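Notes for week 5: collecting folding demonstrations
Module: Learning from Demonstration
Notes by Diane Sandhu. Corrections to me, please, or to Rogelio if you catch him in the lab first.

Last week was all theory, so I promised you something with a bit of cloth in it. These notes go with the practical and cover what I said in the lecture plus a few things I forgot to say (sorry, the clock in that room is a menace).

We're gathering examples of two arms folding clothes on a padded surface. A person steers both arms, the system records what the cameras see and where the joints are, and each run from start to finish is saved as one episode. Later on we train a policy to look at the camera views and predict the next little stretch of movement. It never gets told what a sleeve is. Everything it knows about sleeves comes from you lot, which is a slightly alarming thought at nine in the morning.

Why clothes? A mug has the same shape however you pick it up, so you can describe it with a position and an angle and get on with your life. A shirt has no such decency. Lift it by the shoulders and you get one shape, lift it by the hem and you get another, and put it down again and you get a third that you may never see twice. The learner has to cope with all of them, so the examples have to contain plenty of them. 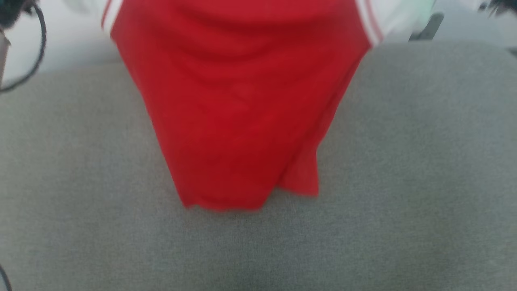
How many episodes do we need before training is worth trying?

For a single garment and a single fold, I'd start at 100 good ones, train, and look at where the policy goes wrong before recording any more. The number matters less than the spread. If all of them begin with the shirt flat and facing the same way, you'll get a policy that works beautifully on flat shirts facing that way and falls to bits on anything else.

Starting states, then. Before each episode, mess the garment up on purpose. Drop it, shove it to one side, turn it over, leave a sleeve tucked underneath. Sylvie Landry did her thesis work on exactly this at Beaudoin, and her advice to me was to decide the starting state before you look at the cloth, because otherwise you quietly tidy it into something you fancy folding. I have caught myself doing this more times than I'd like to admit! Write the states on slips of paper and draw one. It's low-tech and it works.

Next, how to move. New operators tend to be either very jerky or very, very slow, and both cause trouble. Jerky runs give the learner sudden jumps that don't follow from anything in the camera view. Slow runs are full of stretches where nothing much changes, and a policy trained on those learns to sit there. I had one last March that would reach the cloth and simply stop, like someone who's walked into the kitchen and forgotten why. Aim for a steady pace, and if you need to think, think before you start recording.

Pauses deserve a line of their own. Hesitating for a moment before a grasp is fine. Stopping halfway through to ask your partner a question isn't – bin the run and do it again. 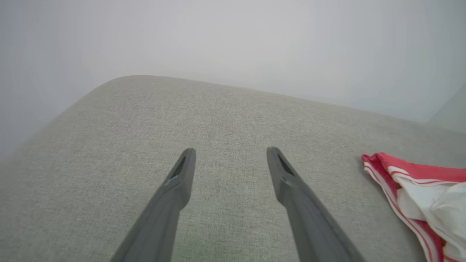
Then there's the matter of which camera you're steering by. You can see the whole workspace from where you stand, and the policy can't. It gets the head view and the wrist views and that's its entire world. If you choose a grasp point by leaning over and peeking round the back, you've used information that isn't in the recording, and the learner will be asked to copy a decision it has no way of making. So steer from the monitors whenever you can. It feels horrid for the first few runs and then your brain sorts itself out.

The wrist view earns its keep close up, when a finger is deciding between the top layer and everything underneath it. The head view is better for working out where the garment is and which way round. When you review an episode, play them side by side and check they're in step. We once lost most of an afternoon's work on the Vekora set-up to one stream lagging behind the others, and of course we only spotted it after training.

Mistakes: keep some of them. Say a corner slips and you go back for it and carry on to a decent fold. That's a lovely episode, because the policy is going to drop corners too and it needs to have seen somebody recover. What you don't want is a run where the corner slips and you give up. Label the first sort "recovered" and the second sort "failed", and keep the failed ones in their own folder so nobody trains on them by accident.
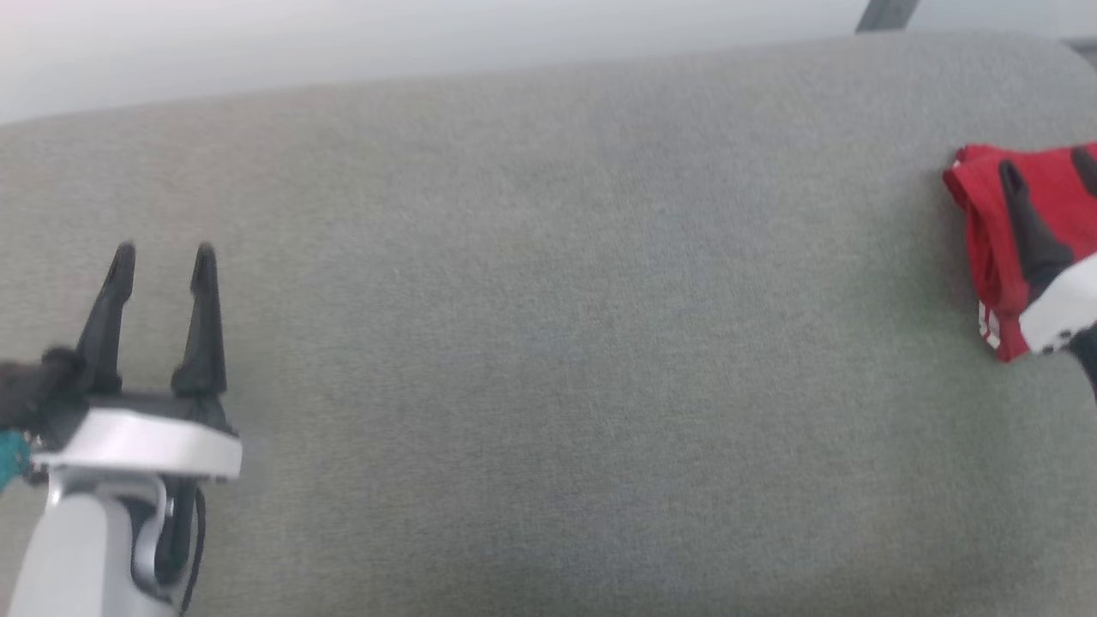

Two arms also means deciding who does what. Shanti Khurana's group at Prillotitz wrote theirs down as a rule: the arm nearer the loose edge moves first, and the other stays clear until it's wanted. You don't have to use that one, but your pair does need to agree on something. If one of you always leads with the left and the other always leads with the right, from the same starting state, the learner sees two different answers to the same question and may well try to do a bit of each. An arm that has no job should go to a resting pose and stay there.

Labels go in as you record. For each episode I want the garment, the starting state, the operator's initials, the outcome and a short comment if anything odd happened. The big Zerkum set I showed in the lecture has 3761 episodes, and Bram De Graaf spent a good part of a term going back through it to fill in outcomes. Please don't do that to your future selves.

For the practical, work in pairs and swap operator every 5 episodes. Hand in your episodes, your label sheet and a page on which starting states you covered and which you missed. I'm much more interested in the missed ones.

Reading for next time is the chapter on action chunking, and bring a laptop with the viewer already installed.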